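Search this site Go

Stop buying a whole new computer

My sister's office on Lenberg Road threw out 16 desktops in June. Most worked. They were slow, so out they went, and somebody at Stoson sold them new ones that do the same spreadsheets. Drives me nuts.

Slow is a part. Two parts, usually. Memory and the drive. I spent 143 dollars fixing up my mother's machine and she hasn't said a word about it since, from her that's high praise.

Shahla Dehghan, who ran the repair counter at Gebru before it closed, used to make customers look inside before she'd quote them. Take the side off, look, then decide. People hated it at first. Then they'd ask what the fan was for, what that cable did. Half went home with teh old machine and a smaller bill.

And the new stuff is worse to open. My laptop is glued. GLUED. To get at the battery you need heat and a pick and nerves I don't have. So a cheap old tower is the better thing to learn on, and I'd say the better thing to own.

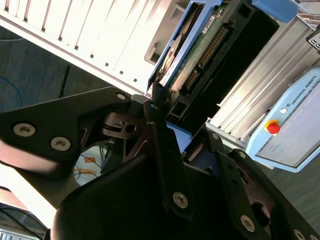
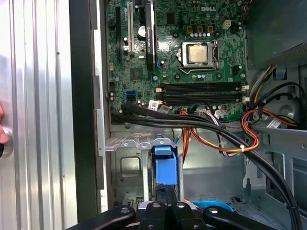

My argument is with the idea that you need permission to go in there. You don't. Unplug it, have a cup of tea, take the side off. A board like the green Dell one with its four memory slots sitting empty is about as plain as it gets, long black rows with little white clips at the ends, and you push a stick in untill the clips close. Get the right kind of memory, check the manual. That's most of what the shop charges for. Schools should have one of these on a table, lid off, for any kid who walks by. Husia Middle had 2 when I was there and I still remeber which one I broke.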